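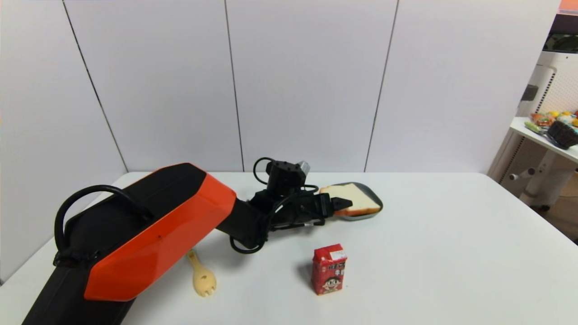
Gripper over the bread, Ekico open day.

Community > Days Out > Tech and Making

Has anyone been to the Ekico robot open day? I'm thinking of taking my niece on the January one, she's 16 and mad about this stuff. Do they let you have a go or is it all standing behind a rope?

Vindov
We went on 2 Oct 2025 and loved it! The arm on the breakfast table was my favourite (bread, a little red carton, a spork) and I could have watched it all afternoon. They took questions the whole way through. Two of us got a go on the controls, but you have to put your name down at the door, so get there early.

Jumska
Parking is awful. Get the bus.

Petridis
No rope when I went, just tape on the floor. It's a bit slow if you're used to videos, but she'll be fine at 16.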